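How to Pack Mixed Snack Boxes for Shipping Without Crushed Corners

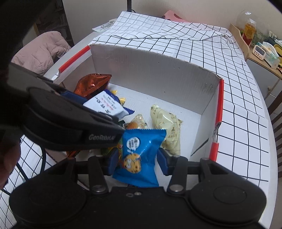 A mixed box fails in transit for one of two reasons: the contents move, or the contents carry weight they were not made to carry. Sealed snack packets are filled with gas and act as small cushions until a seam gives way. After that they are flat and take up less space, and everything near them starts to shift. The method below is the one used for Plasolo assortments and works for any carton holding a mix of soft packets, bars and small rigid packs.

What you need

Single-wall cartons, depth no greater than 122 mm
Paper tape, 50 mm wide or wider
Kraft paper or another plain fill
A scale that reads in 1 g steps
A packing list for each assortment
A flat table at hip height

Step 1. Sort by stiffness

Divide the stock into rigid packs, semi-rigid packs (bars, flat sleeves) and soft packets. Stiffness matters more than weight at this stage. A light carton of crackers with sharp corners will do more damage to a soft packet than a heavy bar will.

Remove any packet with a wrinkle running across the end seal. Press the face lightly with a flat palm for a few seconds. A sound packet pushes back and returns to shape. A packet that slowly gives has a leak and goes in the reject tray.

Step 2. Form and tape the carton

Fold the short bottom flaps first, then the long flaps. Run one strip of tape along the center seam and extend it at least 60 mm up each end panel. Paper tape that needs water should be pressed down along its whole length and left alone until it grips. Do not load a carton with a bowed base. Refold it or discard it.

Step 3. Lay the base

Place rigid packs flat on the bottom, with the long sides parallel to the long sides of the carton. Start in the corners and work inward. Gaps at the edge let the corners cave in, so any leftover space should end up in the middle, where it is easy to fill.

Semi-rigid packs go next, either flat on the base layer or on edge along one wall. Bars with a chocolate coating should not touch the carton wall during the warm months. Put a sheet of paper between them and the panel.

Step 4. Add the soft packets

Lay soft packets face up in overlapping rows, with the top seal of each one resting on the body of the next. Lift a packet by its sides, near the middle. Lifting by the sealed end puts the load on the weakest part and can open the corner of the seam.

Do not stand soft packets upright in a shallow carton. The top panel will press on the seal as soon as another carton is stacked on it.

Step 5. Fill and check

Fold kraft paper into loose pads and place them in the center gap and under the lid. The fill should touch the lid without lifting it. Close the flaps by hand, pick up the carton and tilt it slowly in each direction. If anything slides, open it and add fill.

Weigh the closed carton and compare it with the figure on the packing list. A difference of 19 g or more usually means a missing or doubled item, because the lightest packet in most assortments is near that weight. Smaller differences come from the fill.

Step 6. Seal and stack

Tape the top seam the same way as the base. Stack in columns with the corners aligned, no more than 7 high. Brick-pattern stacking looks steadier but places the load on the panels, and the panels hold far less than the corners do.

Batch size

Pack in runs of 100 and set up the whole run from one list. Changing assortments in the middle of a run is the main source of wrong contents. Clear the table before the next list comes out.

Troubleshooting

Lid bulges after taping: too much fill, or a soft packet has turned on edge.
Packets swollen on arrival: normal if the route crosses high ground. Leave more headspace for those orders.
Tape lifts at the ends: dust on the board. Wipe the panel with a dry cloth before taping.
Crushed corner at the base: a gap in the first layer. Repeat Step 3 with the rigid packs pushed fully outward.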